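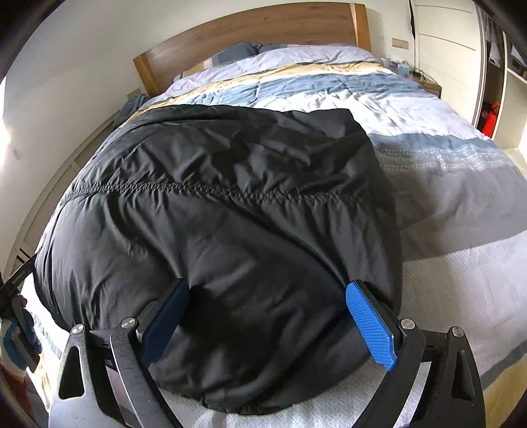 Research Bulletin, Vol. 2, Issue 30

Search news and publications Go

Home Research Products News Careers Contact

Filed under: Manipulation, Deformable Objects, Press

Rovivia reports seam-referenced method for two-handed handling of padded garments

14th April – Rovivia today released the results of a study on robot handling of padded and quilted clothing, carried out with the textile engineering office Allham. The study describes a way of training a two-armed robot from recordings made with hand-held grippers in furnished bedrooms. It uses the seams of a garment, and not its outline, as the main reference for deciding where to grip.

Padded garments are a known weak point for folding systems. A cotton shirt laid on a flat surface has an outline that changes little between one grasp and the next. A puffy jacket does not. The filling shifts, trapped air moves from one part to another, and the hem rises or drops as soon as a neighboring area is pressed. On a bed the problem is larger, as the surface below gives way under load and carries folds and patterns of its own.

"Our earlier models would pick a point on the hem, start to close, and find that the hem had moved before contact," said Asmaa Tahiri, who led the study at Rovivia. "The gathered seams stay put much better. The elastic holds the fabric at a fixed length, so a grasp planned from the seam is still valid when the gripper arrives."

Recording with hand-held grippers

All training recordings were made by people, with no robot in the room. The operator works with two hand-held grippers, one in each hand. Each has a pair of linked black jaws ending in blue textured pads, and each carries its own camera, so that the view used in training is close to the view the robot will have from its wrist. Operators wear gloves.

The recordings cover laying out, turning, smoothing and folding. Beds were left made up with the household's own bedding. Striped duvets, woven covers and pillows were kept in place, and wardrobes were left open or closed as found. A black garment on a brightly striped duvet turned out to be an easy case for locating the fabric and a hard one for reading its folds, since deep folds in dark, slightly glossy material show little contrast. Exposure was set automatically and was not corrected afterward.

The study team wrote the following rules for operators:

Approach the garment with both jaws open.
Let at least one pad touch the fabric before closing.
Keep the gathered seam in view of one camera at all times.
Do not lift the garment by the filling alone.
If the second gripper is only holding the fabric steady, keep it still until the first has released.

The last rule was added after a first round of recordings in October. In that round, operators tended to move both hands together, and the trained model copied the habit in cases where one side of the garment needed to be held down.

How the method works

The model, named Wisel, runs in two stages. The first stage marks seam lines in the camera view and sorts them into gathered seams, flat seams and hem edges. The second stage takes these lines, together with the recent movement of both grippers, and gives the next short section of motion for each arm. Grip points are stored as distances along and away from a seam. If the garment shifts, the points shift with it, and the plan does not need to be made again from the start.

Contact with the pads is not measured directly. The model estimates it from how the fabric changes shape next to the pad. Allham supplied the reference material for this step, including compression data for several types of filling and a set of sewn test panels with known spacing between gathers.

Results

The system was tested on a two-armed robot in a bedroom that had not been used for any recording. The task was to fold one padded garment lying on a made-up bed, starting from an arbitrary position. A trial counted as complete if the garment ended folded, with both sleeves inside the outline and no bedding caught in the jaws. Wisel completed 20 of 30 trials. The same model trained without seam labels completed fewer, and most of its failures came at the first grasp.

Among the failed trials with Wisel, the most common cause was bedding picked up along with the hem. This happened mainly on loosely woven covers, where the raised pattern gives the pad something to catch on. In two trials the model took a crease for a seam and planned from a line that vanished when the fabric was pulled. Long diagonal creases that meet a gathered seam were the usual source of this error.

"A crease that runs right into the gathers looks a lot like stitching under side light," Tahiri said. "We can reduce that by pulling gently before committing to the grasp, but it costs time on every fold. The present version does not do it."

Limits of the study

The tests used one robot, one room and garments with at least one gathered seam. Padded clothing without elastic, such as straight-cut quilted coats, was recorded but has not been tested. Fold quality was judged by eye from a written checklist. Folding speed was logged but not used to rank the models – the arms were held to a low speed limit throughout for safety reasons.

The seam labels were drawn by hand. Rovivia is preparing a version in which labels are carried over from one view to the next, so that only the first view in each recording needs to be marked.

Availability

The technical report, the operator rules and the seam labeling guide can be requested from Rovivia's press office. Recordings made in private homes will not be released. A smaller set, recorded by Allham in its own test room with the same grippers, is being reviewed for release under a research license.

Further tests will be run with El Sherbiny, a commercial laundry operator, on padded workwear returned from cleaning. Those garments will be handled on a flat table. The aim is to find out how much of the remaining error comes from the bed surface and how much from the garment.

Press contact: Asmaa Tahiri, Rovivia, Manipulation Research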